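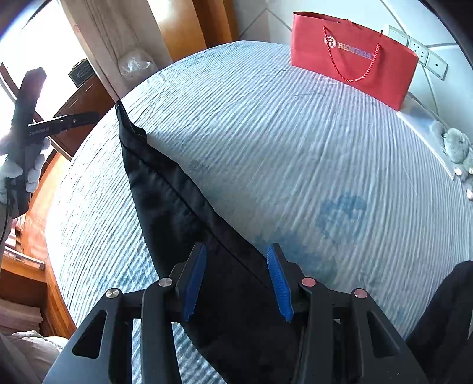
*Pillowcase task, bedroom set: the black case held between the ridged blue finger pads, on a striped sheet.*

# Zirport FAQ

Questions we get most often about learning cloth handling from hand-held grippers. If yours is missing, open an issue, we do read them!

### What is Zirport?

A method for teaching a robot arm to handle bedding from demonstrations made by people. You hold the gripper, do the job in an ordinary room, and the wrist view plus the finger opening become training data. The robot never has to be in the room.

### Why pillowcases?

They're wonderfully awkward. A pillowcase has two layers, an opening that closes up on itself, and no fixed shape at all. Dark ones are harder still, as folds and seams barely show up. Our first policy kept grabbing one layer when it needed both.

### How much data did you use?

The main model was trained on 391 demonstrations. We also trained on subsets of 200 and 300. The jump from 200 to 300 was big and very pleasing to watch; the last 91 helped mostly with dark fabric.

### Do I need to tidy the room first?

Please don't. Bags, toys, sockets, curtains, strong daylight from a window: leave it all in. Models trained only on our bare lab bed at Vostthorpe got lost as soon as the background changed.

### Does the wide lens cause trouble?

Less than we feared. Mattress edges bow outwards and we feed the pictures in like that, with no straightening. We tried correcting them and lost too much at the sides, where the other hand often is.

### Which arms does it run on?

2 so far, the Brokano and the Ammann. Same weights on both, which still makes us grin. The Ammann needs its top speed turned down or the cloth swings.

### What still goes wrong?

- Cloth pinched too near a seam tends to slip
- Very bright windows wash out part of the view
- Fitted sheets. We have no good answer for corners yet

### Can I add my own recordings?

Yes! Check the finger pads are clean, run the calibration script before each session, and keep failed tries in a separate folder. New recordings are next merged in January.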